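Costume and wig shop notebook, "Vultau" revival
June 25, 2026 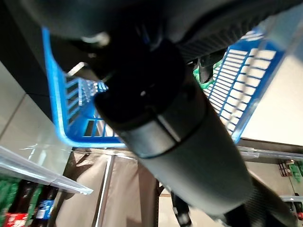
Wrist housing and the gray arm segment below it, with the black collar between.

Cast change is in 14 days. Lachlan Treloar takes over the nightclub owner from Santosh Pandey, who plays his last show the night before. Same plot for everybody else, so the work is nearly all in one track: five costumes, two wigs, one pair of heels and the traveling cape.

First fitting with Lachlan this morning, an hour and a quarter. He is longer in the back than Santosh and narrower in the shoulder. Notes by piece:

Act one smoking jacket. We can't cut this one down. The velvet was pieced at the side back when it was built and there is no seam allowance left there. Building new from the same pattern with the back lengthened. Dwivedi still has the burgundy, slightly redder than the first lot. Held the swatch up against the old jacket under work light and it bothered me. Want to see it under the act one state before I order. Asked for ten minutes of stage time before the crew call tomorrow.

Gold gown (finale). Alter, don't rebuild. Take in at both side seams from underarm to hip, drop the hem. The hem has enough turned up to give him what he needs in rehearsal height heels. If he goes to the higher heel we are short at center front and will need a band of the beaded trim. We have one box of trim left from April, 383 pieces by the label, and I have not opened it to check. The zipper is on its second replacement. I'd like to go to the heavier one this time and put the hook back at the top, where Santosh asked us to leave it off.

Apron dress. Fits. Move two buttons.

Mourning suit. Trousers let out at the seat, taken up at the waist. Jacket sleeve down a little, will show the old crease. Steam first, then decide about a braid at the cuff.

Cape. No change apart from the neck closure, which still pops open on the staircase. Have said this in three entries now. Sewing in a skirt hook over the snap and not asking anyone.

Heels. Santosh's pair are too small and can't be stretched that far. Giline quoted 900 for a made-to-measure pair with the reinforced shank, delivery in 10 days. That leaves four days for him to rehearse in the real ones, which is tight for the staircase number. He'll work in the practice pair until then. He has danced in heels before but not on a rake, and he asked for a strap. I said yes. Strap needs to read as skin from the house, so send Giline the tights swatch and not the shoe swatch.

Wigs. Block made from his head wrap today. The red wig can be refronted. The platinum one is in worse shape than I remembered — the lace at the left temple has been mended over a mend, and I don't trust it for eight shows a week. Asked the office for a new front. They asked whether it would show from the mezzanine. I said it shows from the wings, where it comes unglued in the quick change.

Quick change into the gold gown. Santosh did it in over 40 seconds on his best nights and had the music vamped for him on the others. Going through it with Lachlan on the deck as soon as the gown is pinned. Order as it stands now: cape off, apron dress off at the back, step into gown, wig, left earring, shoes last. Lachlan wants shoes before wig so he can hold the rail with both hands. Worth trying. It means the wig dresser moves to the upstage side and somebody has to take the earring over.

Press and program. The Trastier studio wants both men in the gold gown for a handover picture. There is one gold gown. Suggested Santosh in the gown and Lachlan in the mourning suit, or the other way around if the hem is down by then. Waiting to hear. Whoever wears it, no sitting in it and no makeup touch-ups without a cape on.

Understudy. Nobody has told me if the understudy stays in his current pieces or moves into Santosh's. If he moves, the apron dress needs its buttons left where they are and Lachlan gets a second one. Ask before touching the buttons.

Still to do:
Order burgundy after the light check
Tights swatch to Giline
Open and count the trim box
Label everything of Santosh's that goes to storage, with the date it came off
Return the two rented petticoats, overdue since April
More toupee tape, the clear kind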